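3.2 Student Stations and Task Design

The course ran in the robotics teaching lab at Mornthorpe, where students worked in small teams at a shared two-arm station. Each team picked one household task from a common list and had to collect its own demonstrations, train a policy, and report the results. Tasks were limited to objects that fit on the tabletop. The kitchen tasks used a toaster oven, a plate, a basket and one food item, as in Figure 2. Teams logged their runs in Memero, a small web tool written by an earlier class. 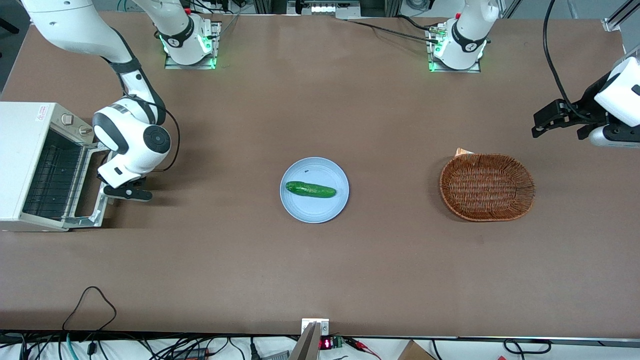

Figure 2. Two-arm station with objects for a kitchen task.

Start positions were not fixed. Before each run, a student moved the plate and the basket by hand and noted the change in the log. We asked for 200 demonstrations per team, of which 80 had to use a changed layout. Most teams fell short of the first number in October and caught up later in the term. After we removed runs with missing joint data or a wrong label, 744 demonstrations were left across all teams, and 232 of these came from the kitchen tasks.

Grading did not depend on the success rate of the final policy. Teams were graded on the quality of their logs, a written failure analysis, and a short live demo. The failure analysis had to cover both arms separately, even when a task could be done with one. Section 3.3 describes the Kekow training script that all teams started from and the settings they were allowed to change.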